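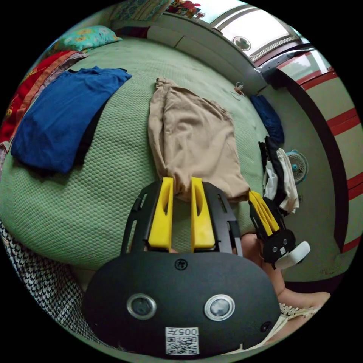
Two-handed grippers built at shared workshop head out on loan

DRADEN — Members of the Olberg Street workshop have spent most of the spring building hand-held grippers, and on Tuesday they agreed to let the things out of the building.

The group has finished 12 of the tools, which have a camera on board and are worked by hand, one in each fist. The recordings are meant to teach a pair of robot arms to sort and fold clothes. The arms are still in boxes under the workbench, where they have been since last May.

Parts for each pair came to $328, most of it spent at Haque Supply in Skonthorpe. The yellow fingers are printed in the workshop, on a machine that takes four hours per set and stops for reasons of its own. Earlier fingers were thinner and lost an argument with a bath towel.

Borrowers will be asked to record 60 short sessions on their own beds with their own laundry. Trousers, blankets and anything with a pattern are welcome. Socks have been put off until the fall, after a meeting on the subject ran past closing time.

Folding with the grippers is slower than folding without them, the group concedes in its sign-up sheet, which also notes that the clothes do not have to be clean — only dry.

Pairs can be picked up at the workshop after 6 p.m. on Tuesday. A deposit is required, and chargers must come back with the tools.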